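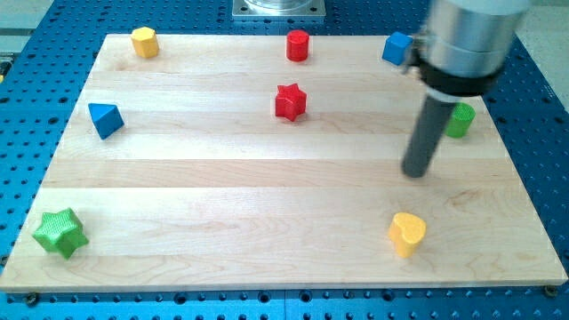 Maple board with small colored blocks on the blue worktable

Ticket: product list in Uteo loads very slowly after import
Opened: 12/21/18
Status: waiting for customer
Component: Uteo API, database layer

Problem
Our catalog service is written in Node and stores the products in MongoDB. After we imported the full catalog from Plenmont, the list page needs 35 seconds to open. On the old catalog it was fast. No error in the log, only the slow query warning from the database.

Steps to reproduce
Import the Plenmont file (2,000 products) into an empty database. Start the API. Open the list page with the filter "category" and sort by name.

Update 1
I ran the query by hand with explain(). The plan shows COLLSCAN, so the index on category is not used. I checked with getIndexes() and only the _id index is present. The schema has the index written in it, but autoIndex is set to false in the production config.

Update 2
I created the index on category and name by hand on the test server Olmedo. The plan now shows IXSCAN. The page is faster but it is still not good, it takes almost 2 seconds.

Update 3
I turned on the debug output of Mongoose. For every product in the list the code makes a separate findOne to read the supplier. I replaced this loop with one populate() call and added lean(), as we do not change the documents on this page. On Olmedo the page now opens without a delay that I can notice.

To do
Please create the same index on Vurnelitz before you deploy the new build. The import script also drops the collection at the start, and the indexes are lost with it. I will change it to deleteMany in a separate ticket. Please write here when the index is in place.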